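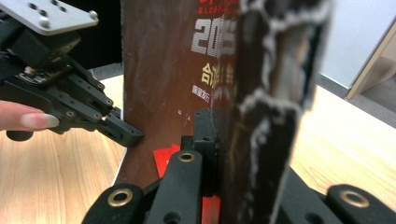

What should I do with a hardcover whose cover has gone smudgy?

Wipe it with a dry, soft cloth first, and if the smudges stay, leave them alone. I've ruined more glossy covers by scrubbing than by ignoring.

# Vudomano: my book shelf list

Hi! I'm Rosimeire Conceição, and Vudomano is the list I keep of every book in my apartment (plus the boxes in my hallway, which I keep promising to empty). It started as a note on my phone and got way out of hand. There are 3,392 rows now. I put it up so my cousins would stop texting me to ask if I own something before they buy it for me, and then other people started using it, so I guess it needs a README.

## What's in it

One row per book. If I have two copies they get two rows, even when they look identical, because one always turns out to have a torn page. The columns are:

- **title**, in whatever script is on the cover
- **title_en**, my own clumsy translation when I've got one
- **binding**, hard or paper
- **cover**, glossy, matte, cloth or "help"
- **wear**, 0 to 5
- **shelf**, where it lives (the Cheng bookcase, the Gateveo bookcase, or hallway)
- **notes**, where I ramble

The Chinese books are my favorite part and also the messiest. There are 187 of them and I read the language slowly, so some titles got typed in with a dictionary next to me. If a small label on the cover has tiny print on it, I copy it into notes as best I can.

## How I do the wear score

I stand the book up on the table and look at the cover, then the edges, then the corners. A 0 looks new. Smudges and cloudy spots on a shiny cover get a 1 or a 2. Once an edge is frayed enough to show fibers, it's at least a 3. A 5 means the thing is held together with tape or hope. I did all the scoring myself, and I'm grumpier on Saturdays, sorry!

## Things that are wrong

- 72 rows have no binding filled in. I know.
- Sets are a disaster. Some are listed by volume, some as one lump.
- I moved 7 shelves' worth in December and the shelf column hasn't caught up.
- Dark red and brown covers are mixed up all over the notes. My lamp is very yellow.

## Using it

It's a plain CSV, UTF-8. If your spreadsheet turns the Chinese titles into question marks, import the file and pick UTF-8 instead of double-clicking it. Take it, change it, use my columns for your own shelves. Last full update was Jun 29, 2019.

---

Comments (3)

**allance_reader**
The wear scale is great, stealing it. Do you count a missing dust jacket?

**Rosimeire**
I put it in notes and leave the score alone!

**paperback_tam**
UTF-8 tip fixed it for me, thanks. Row 7 is in there twice, by the way.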